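Stop Buying Storage

Tuesday, March 13, 2018

I have a theory about clutter and it's not a popular one. Storage makes it worse. Bins, racks, drawer dividers, the whole aisle. We buy a place to put the stuff and then we fill the place.

Quick version of how I got here. Moved in July. 21 boxes marked MISC. Opened 3 of them in the first month, and the rest just sat in the hall while I shopped for somewhere to put them.

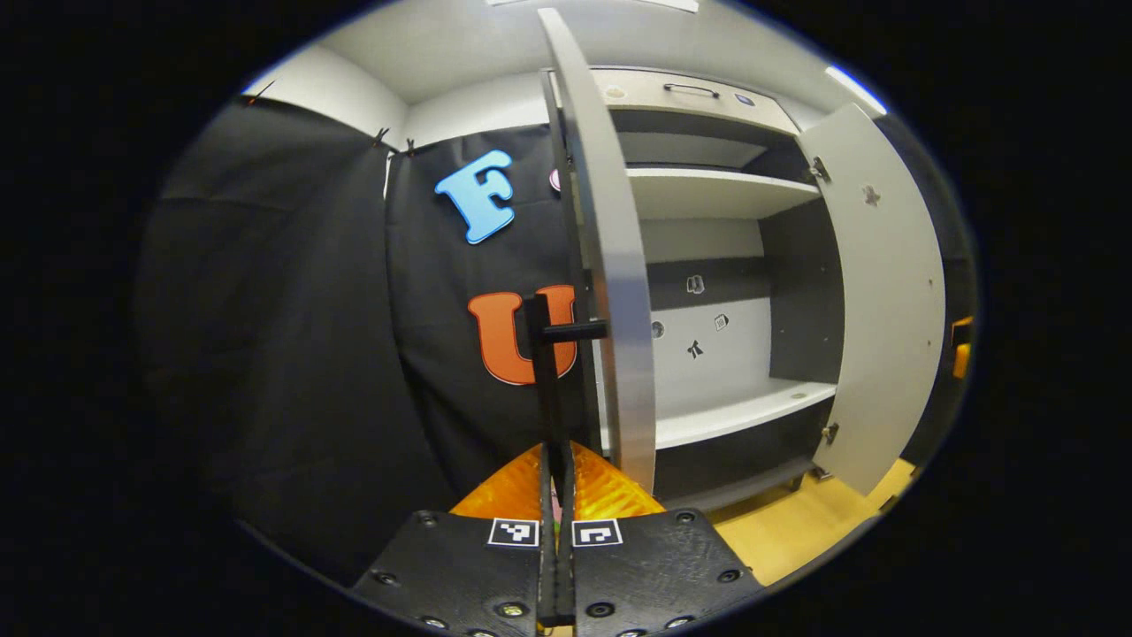
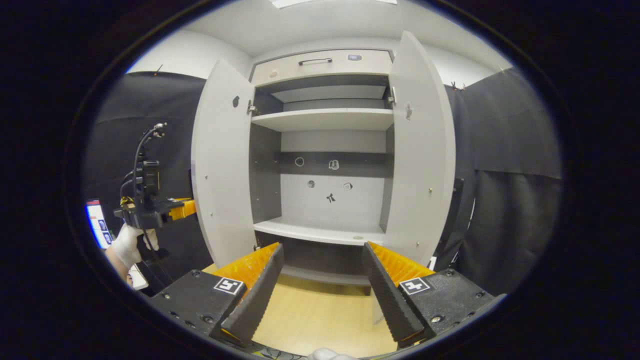 Cabinets, doors open.

So I went shopping. Spent 200 dollars on a shelving thing from Muvholm, one whole Saturday putting it together, and by dinner it was full. Full of what? Cables. A fondue set. Manuals for a printer I gave away two apartments ago. I had paid good money to give my junk a better home than it had before.

And I felt great! That's the trap. Putting things away feels exactly like dealing with them. Same little rush. You shut the door and your brain marks it done. It isn't done – it's waiting.

My neighbor Yolanda Goicoechea does it the other way around. One closet for the whole household, and when something new won't fit, something old goes out that same day. I used to think this was a bit severe. Kids' drawings? Photos the good ones. Winter coats? One each. I asked her once if she ever regretted tossing anything and she thought for a while and said a waffle iron. One waffle iron in all those years.

I know what people will say. Small apartments need storage. Families need storage. Sure. Hobbies come with gear, babies come with more gear, I get it. I'm not telling anybody to sleep on a bare floor. But look at what's in there. Not the front row, the back. When did you last touch the back row?

The storage unit places have figured this out of course. There's a Michalski lot going up by the highway, right next to the one thats already there. My cousin pays 40 a month to keep a couch he doesn't like. He could of bought a couch he does like by now. He'd rather pay than decide, and I can't even laugh becuase I've done the same with a shelf.

Anyway – what I do now. No new containers, period. If the drawer sticks, something leaves the drawer. The MISC boxes get opened on Sundays, one at a time, before lunch, coffee allowed. Most of it goes straight to the donation bin on Jallow Street. Last week's box was all phone chargers and one good pair of scissors. Kept the scissors.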